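Curing in a cold house, jars keep reading too high

Forum index > Harvest, drying and curing

liesl_e
Posts: 103

Hello everyone. I have a question about curing, and I hope this is the correct section. I grow four plants each summer in the garden, which is legal where I live, and I dry them in the small room under the roof. This year I harvested two weeks later than normal, and now it is December and the room is much colder than I am used to. In the night it goes down to 50 F.

The plants hung for 11 days. The small stems snapped, the thick ones still bent a little. I trimmed, filled the jars to three quarters and put a small hygrometer in each one. After one day they all showed 68 percent, some 70. I opened them for some hours and the number went down to 61, I was happy, I closed them, and the next morning it was 67 again. This has now repeated for nine days.

The variety is Jovdale, from seeds a neighbor gave me. The flowers are very dense, more than the Pristano I had last year.

My questions are: is it dangerous to continue like this, and should I take everything out and hang it again? I do not smell ammonia, only a little hay.

Liesl Eder

mossback
Posts: 942

Take them out. Anything over 65 after a week in glass was jarred too early, the cold has nothing to do with it. Paper bags, one night, fold the top over, check in the morning. Then back in the jar.

Dense flowers always fool people. The outside is crisp and the middle is still wet.

tallpines
Posts: 146

I don't agree that the cold has nothing to do with it. At 50 F the water moves very slowly from the middle to the outside. You can hang a plant for 11 days in that room and it is like six days in a normal room. So mossback is right about jarred too early, but if she puts the bags in the same cold room she will be asking again next week.

Bring the bags to a room with 60 to 65 F, no heater blowing on them.

mossback
Posts: 942

That's the same thing I said with more words. Too early is too early.

tallpines
Posts: 146

It's not the same if it changes where she puts the bags.

liesl_e
Posts: 103

Thank you both. I have a bedroom which stays at 64 F, I can use this one. But there the air is dry from the heating, my hygrometer on the shelf says 38 percent. Is one night in a paper bag then too much?

I should also explain how I do it, maybe the mistake is somewhere else. I keep a notebook for each harvest, with the weight on the day of cutting, the weight when it goes in the jar, and the reading each morning at 7 before I open anything. When I compare with last year, the Pristano lost a little more than three quarters of its weight before I put it in glass. The Jovdale has lost less than that, and I did not notice until I wrote both numbers on one page.

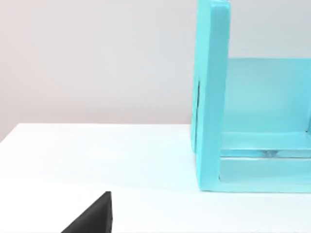 The other difference is the trimming. Last year I trimmed dry and this year I trimmed half of it wet, the two plants that I cut first, because I wanted to save time on the second weekend. The wet trimmed ones are the ones with 61 to 63 now, and they are nearly good. The other two plants, with all the leaves on, are the problem jars. So perhaps the leaves held the water inside for longer, and I should have given these two plants three or four days more.

I use Brunner jars with the rubber ring. They close very well, maybe too well for a person who jars too early.

gardenelf
Posts: 88

Hi Liesl! I had the same with a very fat variety two seasons ago and I want to say something about the hygrometers before you do anything. Please check them with salt first. Put a spoon of table salt in a bottle cap, add a few drops of water so it is like wet sand, close it in a jar with the hygrometer and wait until the next day. It must show 75. One of mine showed 81 and I had dried a whole harvest to dust because I believed it.

The cheap ones are not all bad, but they are not all the same.

And for the 38 percent air, yes, one full night is long. I would do three hours with the bag open, then look.

Elfriede Bachmann

mossback
Posts: 942

Salt test is good advice. Three hours is nothing though. For 70 percent jars I would do eight and not lose sleep over it.

plainjar
Posts: 12

Why not just put humidity packs in? I use Plinside packs and never open the jar again. Set and forget.

tallpines
Posts: 146

Please don't do this with 68 percent jars. The packs are for holding a level when the flower is already dry enough. They can take a little water, but not what is in the middle of four plants of wet flower. You will have full packs and the same problem, and if the jar stays closed, mold.

plainjar
Posts: 12

Works for me. But ok, mine are at 62 when the packs go in, so maybe it's different.

gardenelf
Posts: 88

Yes, it is different :)

liesl_e
Posts: 103

I did the salt test with all of them. Most show 74 or 75, one shows 71, so this one reads too low and the jar with it was in truth wetter than I thought. I have put a piece of tape on it and written +4.

Then I took the two problem plants out, in paper bags, in the bedroom. I went in the middle between the advice – five hours, and I turned the flowers once by hand. I broke two of the biggest ones open to look inside with a magnifying glass and found no mold, no gray, nothing soft. In the evening they went back into the jars, only filled to the half this time.

This morning at 7: 64, 64, 63, 65. With the correction for the bad one.

mossback
Posts: 942

Good. One more round for the 65 and then leave them alone. Open once a day for ten minutes, after a week every second day.

tallpines
Posts: 146

Agreed, for once. And keep the jars in the warmer room for the first two weeks, in a closed cupboard. Then you can move them back up under the roof.

The hay smell should go by itself in week three or four. If it doesn't, then it was dried too quickly at some point, but with your temperatures I can't imagine that.

gardenelf
Posts: 88

Liesl, could you write here in a month how the wet trimmed and the dry trimmed compare for the smell? I have always trimmed dry and I am curious if I lose anything by it.

liesl_e
Posts: 103

I will do this. I have marked the lids with W and D, so I can also let my sister try without telling her which is which.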